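Flirow Upholstery Cleaner
Product reference 284

Flirow is a water-based cleaner for fabric sofas, armchairs and padded headboards. It is supplied ready to use in an 800 ml bottle with a trigger spray, and is suitable for microfibre, polyester and most cotton blends. It must not be used on leather, silk or untreated velvet.

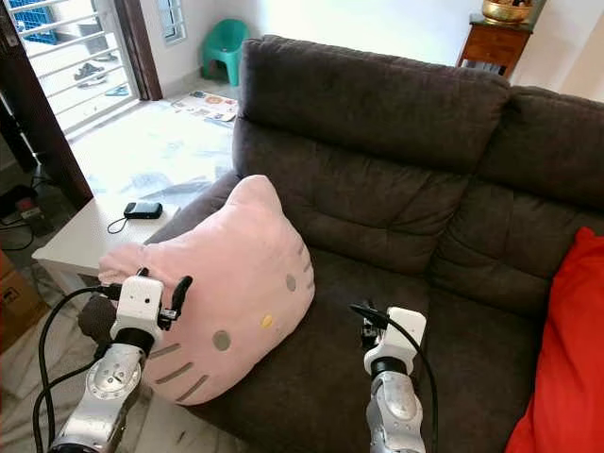 Before first use, the care label should be checked and a small amount tested on a hidden area - the underside of a seat is usually suitable. The fabric should be vacuumed, sprayed lightly from a short distance and wiped with a clean white cloth. Stitched seams and channels may be worked with a soft brush. Heavy marks may need a second application once the fabric has dried.

Loose cushions and covers should be treated separately, and both sides allowed to dry fully before they are put back. 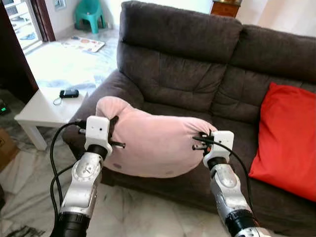

Pale pink cushion and dark brown fabric sofa.

Pack sizes
Single bottle, 800 ml
Trade carton, 12 bottles

Storage
Store upright between 5 and 30 degrees. Keep away from children and pets. Use within 52 weeks of opening.

Ordering
Flirow is supplied from our Wirketby depot. Account holders may also collect from Penry by prior arrangement. The Doltlow fabric protector is sold separately.

Page last revised 16 Mar 2018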